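Kodedik Operator Guide
Section 4: Recording Demonstrations in the Sofa Room

Last revised 27th May. Maintained by Oratile Chauke (scenes and recording) and Dilruba Khondokar (review and export). Complaints about the sofa go to Oratile.

4.1 Before you start

This section covers recording by hand in Mahlangu, the simulated living room that ships with Kodedik. You drive the arm, Kodedik writes down what you did, and later a policy learns to do the same thing, including the parts you wish you had done differently. Drive accordingly.

You will need:

A workstation with Kodedik installed and licensed (Section 2).
The hand controller, paired and charged (Section 3).
A Provside storage login with write access. Read access will let you record for a whole afternoon and then decline to save any of it.
A chair you can stand to sit in.

The task used throughout this section is "stop box to bowl." The operator picks up the emergency stop box by its red button, lifts it clear of the cushion, moves it over the black bowl and lets go. One set is 100 accepted episodes. Rejected episodes do not count toward the set, however hard you worked on them.

CAUTION: The stop box in Mahlangu is a prop. Pressing it stops nothing. If you need to stop the arm, release the dead-man trigger on the controller or press Escape. New operators go for the prop more often than you would think, and each time it is recorded as a very sincere demonstration of button pressing.

4.2 Loading the scene

1. Start Kodedik and choose Scenes, then Mahlangu, then Sofa. Do not choose Sofa (old). It is still in the list for compatibility with the Grisley sets and the cushions have no collision.

2. Wait for the status bar to read READY. The first load compiles the shaders and takes as long as it takes. Clicking Load again puts a second load in the queue behind the first.

3. Open Task and pick "stop box to bowl" from the list. The instruction line fills in by itself. Leave the wording alone. If you feel the instruction could be better phrased, write to Dilruba, who has a folder for that.

4. Set the recording rate to 15 Hz. The menu offers higher rates. The importer on the other end does not accept them.

5. Set Episode limit to 42 seconds. A practiced operator needs much less. An unpracticed operator who needs more is better off resetting than continuing.

6. Press R to randomize the layout. The stop box, the bowl and any background objects are given new positions and rotations within the allowed area. The allowed area includes spots near the edge of the seat, and yes, things placed there do sometimes go over it.

Note: The randomizer turns the box freely, so the word STOP may reach you upside down or sideways. Do not waste time rolling the wrist to make the lettering readable. The policy doesn't read it, and neither should you.

4.3 Learning the approach

Most failed grasps are decided before the fingers get anywhere near the box. Run through the steps below with recording off until they feel dull.

1. Press Home. The arm goes to its start pose with the gripper above the seat, pointing down.

2. Switch to the wrist view with the left shoulder button. The room view is good for traveling and poor for grasping. From across the room everything looks lined up.

3. Open the gripper fully. There is an indicator in the corner of the display, and it should read OPEN. "Nearly open" will knock the box sideways and you will spend the rest of the episode chasing it along the cushion.

4. Center the red cap between the fingers, using small movements of the stick. If you find yourself making large movements, stop, back off upward and come in again.

5. Turn the wrist so that the two fingertips will meet the cap on opposite sides. The cap is round, so any angle will do as far as the cap is concerned. The housing under it is square and has corners, and a finger that lands on a corner stays there.

6. Come in slowly until the tips flank the cap. Check both fingers. People watch the one they like best. 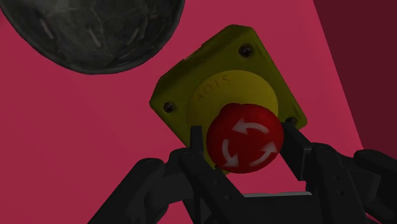 7. Squeeze the trigger halfway and hold. Kodedik closes the fingers until they meet resistance and then keeps the force steady. Squeezing harder changes nothing except your hand.

8. Lift straight up for a short distance and pause. If the box hangs from its button and comes with you, carry on. If it tips and slides out, open, rise, and go back to step 4.

Note: The arrows on the cap mean twist to release, as they do on the real article. The cap in Mahlangu does not twist. Oratile modeled the arrows in one evening and the twisting is scheduled for June. It has been scheduled for June before.

4.4 Recording an episode

Once the approach is reliable, turn recording on. The order below matters, and Kodedik will let you do it in the wrong order without a murmur.

1. Press R for a new layout, then Home.

2. Look at the room view before touching the stick. Find the box, find the bowl, and decide on a path between them. Anything else on the sofa is a distractor. Leave it where it is. If your path runs into the backrest, choose a different path.

3. Press the red key on the controller to begin. You will hear one beep. Two beeps mean the previous episode is still being written; wait for the single one.

4. Start moving within a second or so. An episode that opens with the operator thinking teaches the policy to think, which looks exactly like a fault.

5. Bring the gripper down over the objects while keeping the fingertips above the cushion. If the box and the bowl have been placed close together, favor the far side of the box so that the hand does not shove the bowl on its way in.
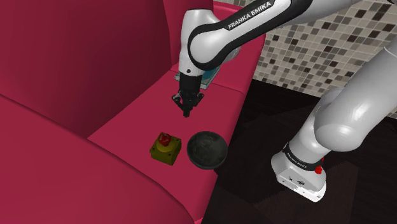
6. Grasp the cap as in 4.3 and lift. Go high enough that the bottom of the box clears the rim of the bowl. Operators tend to judge this by the gripper and forget that they are carrying something with a bottom.

7. Move across until the box is over the bowl. One smooth curve is best. Two straight lines are fine. A scribble is a rejection.

8. Lower until the box touches the bowl, then release the trigger. The box need not lie flat. It does have to be supported by the bowl when you let go of it, and it has to stay there.

9. Rise clear and hold still until you hear the closing beep. Moving off early clips the end of the file, and the reviewer then has to guess whether you succeeded. The reviewer will guess no.

CAUTION: Do not drop the box in from a height. It works in the simulator, often enough to be tempting. It will also be learned, and at some point the same policy is going to be handed a real arm and somebody's real equipment.

4.5 Keep, discard, or keep with a note

After each episode Kodedik shows three choices. You have as long as you like, but your memory of what happened does not last as long as you like.

Keep
The box went into the bowl on a clean path. A second attempt at the grasp is fine if you backed off properly and came in again. Recoveries are useful, and we are always short of them, mainly from operators who are too proud to keep theirs.

Discard
The box or the bowl left the sofa. The arm hit its own limit and froze. You sneezed. You changed your mind about the path halfway. You pushed the box into the bowl along the cushion, however elegant it felt.

Keep with a note
Something odd happened that was not your doing: the box jittered at rest, a finger passed through the housing, the bowl arrived inside the armrest. Type what you saw in plain words. "Weird" has been entered as a note many times and has yet to help.

Note: Recovery episodes should not pass 18 in a set. Beyond that the policy starts to believe that missing is step one.

4.6 Rest and drift

Kodedik does not get tired and assumes you are the same. Take a break at the end of each batch. When operators drift they all drift in the same direction: approaches get steeper, lifts get lower, and the pause after the lift vanishes. Open Stats and look at the lift height curve. If it slopes down from left to right, get up and walk about.

Do not swap operators in the middle of a batch. Two people's habits in one batch can be sorted out later, but it is Dilruba who has to sort them out, and she keeps a list.

4.7 Common problems

The gripper closes but the cap slips out.
The grasp is too high on the dome. Go down a little further before you close, until the tips are past the widest part of the cap.

The box turns as it lifts.
Only one finger had proper contact. Set it down, open, center again.

The arm will not reach the bowl.
The layout is a bad one. Press R. You are allowed to refuse a layout before recording starts. Once the beep has sounded, it is yours.

The base of the arm has a red button as well. Does that one work?
No. Please see the caution in 4.1 and apply it to every red thing in the room.

The wrist view shows nothing but pink.
You are too close to the upholstery. Rise until you can see something that isn't sofa.

The episode saved but does not show up in the set.
It is in Pending. Open Pending, select the episode and press Submit. Closing Kodedik with episodes in Pending brings up a warning, which should be read before it is dismissed.

When the counter reaches 100, choose Close Set and go on to Section 5, Review and Export. Leave the controller on its charger.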